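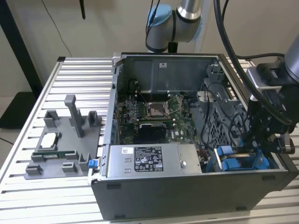 4. Opening the tower and fitting the small parts

Before you start, shut down the computer, unplug the power cord and hold the power button for 30 seconds. Work on a firm table with good light.

Caution: Do not open the power supply. There is nothing inside it for the user to repair.

4.1 Lay the tower on its side and take off the side panel. The inside of the case must look up to you.

4.2 Touch bare metal of the case with your hand. Repeat this each time you come back to the table.

4.3 Put the new memory and cards in the Harasym tray, one part in each place. Hold a card by its edges, never by the gold contacts.

4.4 Lift the lever beside the processor socket and open the metal frame. Lower the processor straight down, with the marks matching. Do not push it. Close the frame and bring the lever back — it needs some force, this is normal.

4.5 Press each memory module into its slot until the clips close.

4.6 To remove the hard drive, first unplug its cables. Squeeze the blue tabs of the carrier together and pull it out slowly.

Note: In some older towers the tabs are stiff. Do not use a screwdriver as a lever on the plastic.

4.7 Look at all the cables again. No cable should lie where the side panel will close.

If a part does not go in easily, stop and read section 3 again. For spare carriers, write to Fanni Szénási at the Cekach parts desk and give the model of your tower.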